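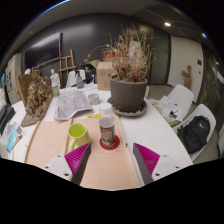

How to make lemon and ginger syrup for winter tea

In Korea we call this kind of syrup "cheong". It is fruit and sugar, left together in a jar until the sugar has pulled the juice out of the fruit and become liquid. You put one or two spoons of it in a mug, pour hot water on top, and you have tea, although there is no tea leaf inside. I make the first jar every November, when my throat begins to feel dry in the evenings, and I continue until spring.

I learned the method from my aunt, Soon-im Ryu, who never measured anything. The amounts below are mine. I wrote them down over three winters, and I changed them often before I was satisfied.

What you need

400 g lemons, weighed after the ends and seeds are removed (four or five lemons, depending on size)
400 g white sugar
41 g fresh ginger, weighed after peeling
1 spoon of honey, if you like it
Coarse salt and baking soda for washing
A glass jar of one litre with a lid that closes well
A large bowl, a sharp knife, kitchen scales

The 41 g of ginger looks like a strange number. It is simply what was left of my piece of ginger the first time the syrup tasted right, so I wrote it in the notebook. You can use 35 g or 50 g and nothing bad will happen. With more than 60 g my family starts to complain.

My jar is a Gelevetti, which I bought at Judaneo for 3,000 won. Any jar is fine if it was made for food and the lid has no rust. I prefer a wide mouth, so a big spoon can go in. My scales are an old Cosell and they only show whole grams, and this is enough.

Step 1. Prepare the jar

Put a folded cloth on the bottom of a large pot and stand the empty jar on it, upside down. Pour in cold water to a depth of three or four centimetres. Heat it slowly. Do not put the jar into water that is already boiling, as the glass can crack. When the water boils, let the steam fill the jar for five minutes, then turn off the heat and wait a little before you lift the jar out with tongs.

Stand it the right way up on a dry towel. The heat of the glass will dry the inside. If there are still drops after ten minutes, leave it longer. Do not wipe the inside with a kitchen towel. Water left in the jar is the usual cause of mould, and when a reader writes to me that her syrup has gone bad, I always ask first about the jar.

The lid can be washed in hot soapy water, rinsed and left to dry completely. If it has a rubber ring, take the ring off and wash it too.

Step 2. Wash the lemons

The peel stays in the syrup, so the washing takes some time. I buy lemons without wax when I can find them. If yours are waxed, do all of this:

Rub each lemon with baking soda and a little water, then rinse.
Rub each lemon with coarse salt, then rinse.
Roll the lemons in very hot water for ten seconds, take them out quickly and rinse with cold water.

Ten seconds is enough. If they stay longer in the hot water, the peel becomes soft and a bitter taste comes out. Dry every lemon with a clean cloth, also at the two ends where water hides, and let them stand in the air for half an hour.

Step 3. Cut the fruit

Cut off both ends of the lemon, one centimetre or a bit more. The ends are mostly white pith and they make the syrup bitter. Slice the rest as thin as you can, two or three millimetres.

Take out all the seeds. I use the point of the knife. It is boring work, but the seeds are more bitter than the pith, and one forgotten seed can be tasted after some weeks. Put on the radio and be patient.

Weigh the slices now, not before. If you have 380 g, use 380 g of sugar. The rule is the same weight of sugar as of lemon. I know this sounds like a lot. My friend Su-bin Hwang tried it with half the sugar for her health, and her jar was fizzing on the fourth day. The sugar is there to keep the fruit, and if you want a less sweet drink it is better to put less syrup in the mug.

Step 4. Cut the ginger

Peel the ginger with the edge of a spoon. Slice it across the fibres, then cut the slices into fine sticks. You can also grate it, but then the syrup will be cloudy and there will be a layer at the bottom of the jar. It tastes stronger too. I grate it only when someone at home already has a cold.

Step 5. Mix and fill

Keep back three spoons of the sugar. Put the lemon, the ginger and the rest of the sugar in the bowl and turn everything gently with clean hands or a spoon. Do not press the slices. After twenty minutes there is already much liquid and the sugar looks like wet snow.

Fill the jar with the slices first, then pour in the liquid and scrape all the sugar from the bowl. Leave two centimetres free at the top. Put the honey on now if you use it, and cover the surface with the three spoons of sugar. Close the lid.

Step 6. Wait

Leave the jar in a cool place, away from the sun, for one day. Some sugar will sink to the bottom. Open the jar in the evening, stir from the bottom with a clean and dry spoon, and close it again. When all the sugar has melted, put the jar in the fridge. In a warm kitchen do not wait for this, put it in the fridge after the first day and stir it there once a day.

You can drink it after three days, but I find it thin at that time. After 9 days the peel has become a little transparent and the taste is round. If I prepare it on a Thursday, we drink the first cup on the Saturday of the week after.

How to make the tea

Warm the mug first with some hot water and throw this water away. Put in two spoons of syrup, with one or two slices of lemon and some of the ginger. Boil the water, let it stand for two minutes, then pour. Stir well, as the syrup is heavy and stays at the bottom.

For the mug, I like a simple one with a handle that has room for more than one finger. A thick wall keeps the heat longer. A very wide mug looks nice but the tea is cold before you have finished it. If you serve on a wooden board or tray, choose one with a small raised edge, so the mug cannot slide off when you carry it, and wipe off drops of syrup at once. They become sticky very fast, and with pale wood I would not leave lemon juice on it overnight.

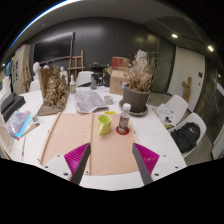 Yellow-green mug on a pale wooden board.

In summer the same syrup can be used with cold sparkling water and ice. Use three spoons then, because cold drinks taste less sweet. Stir the syrup with a little plain water first, or it will not mix.

How long it keeps

In my fridge a jar is good for two months, but it is usually empty much earlier. Always take a dry spoon. After four weeks I take out the lemon slices, as the peel starts to give more bitterness, and I keep only the liquid and the ginger. The slices can be chopped and baked in a plain cake. Reduce the sugar of the cake a little if you do so.

When something goes wrong

There are small bubbles and a sour smell. The syrup has started to ferment. It happens when there was too little sugar or the room was too warm. I throw it away and begin again.

There is a white or green skin on top. This is mould. Throw away the whole jar, not only the top part.

The sugar does not melt. Wait more and stir more often. In a cold kitchen it can take four days. Do not heat the jar. If it does not move at all, add the juice of half a lemon.

The slices float above the liquid. Push them down with the dry spoon each time you stir. After one week they stay down by themselves.

It is bitter. Look if there are seeds left. If not, the slices were perhaps too thick or the hot bath was too long. More honey in the mug helps a little.

Other fruits

The same weights work for orange and for grapefruit, but for grapefruit I remove all the peel and also the skin between the pieces. With apple the slices turn brown, so I mix them with lemon juice before adding the sugar. I have not yet had success with pear. Mine became watery both times, and if you have a method that works I would be glad to read it.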